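Coltbridge Allotments Forum > Sheds, Tools and Water > Collecting rain off a small shed roof

svenja_h
Posts: 59
30 Oct 2021

First autumn on my plot and I'm hooked! The shed roof is tiny but I'd love to run it into a butt before winter. Is it worth bothering? And does one butt do it, or do I link two together straight away?

BrendanR
Posts: 1654

Worth it, yes, absolutely! I put gutter on mine in April and I still grin every time I hear it trickling in. Get two butts and join them near the bottom with a bit of hose, so they fill and empty together.

plot8_charoen
Posts: 991

I'd go against Brendan there. Link them at the top. If a bottom joint leaks you lose the lot, and I have lost the lot. With a top link the first one fills, then spills over into the second – lovely and simple.

BrendanR

Fair, but then you've got to have a tap on both. Mine has never leaked (touching the shed as I type).

Ramiro B

Start with one, I'd say, and see how fast it fills. My list for you:

1. Gutter with a slight fall towards the butt. A finger's width is plenty on a short shed.

2. Dark butt with a tight lid, which keeps the algae down. Love seeing drops sitting on a dark surface too. 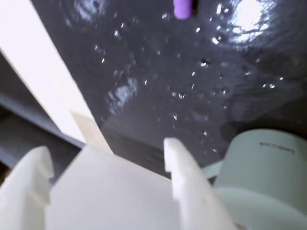 3. Stand it on slabs, high enough to get a can under the tap. Do this first, a full butt won't budge!

svenja_h

Brilliant, thank you all! Slabs this weekend, then. One butt for now, and I'll leave space for the second while you two fight it out.

plot8_charoen

Top link. You'll see.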